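Arango Tenant Laundry Pilot: progress report to the Werkville Housing Fund
Prepared by Eduardo Espiritu
Reporting period ending December

The pilot set out to cut power and water use in the shared laundries at Arango by moving tenants to cold washes and off-peak hours. We agreed to report candidly, so I will start with the headline number. Metered power is down 10 per cent on the same quarter last year. I would not put that in a media release yet. Two of the older dryers were out of service for much of the period, and a dryer that isn't running saves a lot of electricity.

Sign-ups look healthier than they are. We have 74 households on the list, but only 40 have used the booking system more than once. Skilska, who supplied the software, count anyone who opened the welcome email as an "engaged user". I have asked them to stop doing this in the monthly summary. They have agreed in principle, and the December summary arrived with the same column in it.

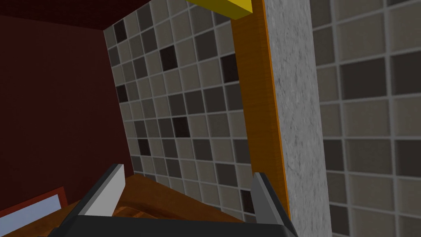 Has the pilot changed when people do their washing?
A little, mostly among tenants who were already home during the day. Shift workers and families with school-age kids still wash in the early evening, and the discount we offer is too small to move them.

Spending to date on printed material is $1,205, which is over what we allowed. The first run of the cold-wash leaflet had the wrong tariff times and had to be pulped. The second run is accurate but dense, and I doubt many people got past the first panel. I'd rather put what remains into a bigger off-peak discount.

The fund also asked whether the model could be rolled out at Notumum. My view is that it's too early. Notumum has its own hot water plant and a different metering arrangement, so our figures wouldn't carry across even if they were solid.

For the next quarter I propose that we repair both dryers before taking any further readings, drop the email statistics altogether, and trial the larger discount in one building only. If the saving disappears once the dryers are back, we will say so in the next report.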